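I've given up on the big spring clear-out and gone for one drawer a night instead, usually while the pasta's on. Last night's took up to 5 minutes - mostly dead batteries and a bus map of Clarnport.

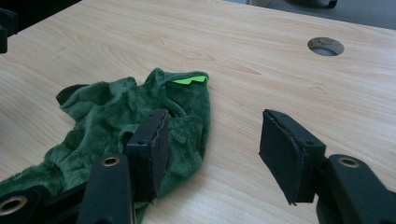 The spare room is another matter. Efthymia reckons I should just shut the door until the end of April, and I'm tempted! But my sister's coming to stay and she does need somewhere to sleep, so tonight it's the wardrobe.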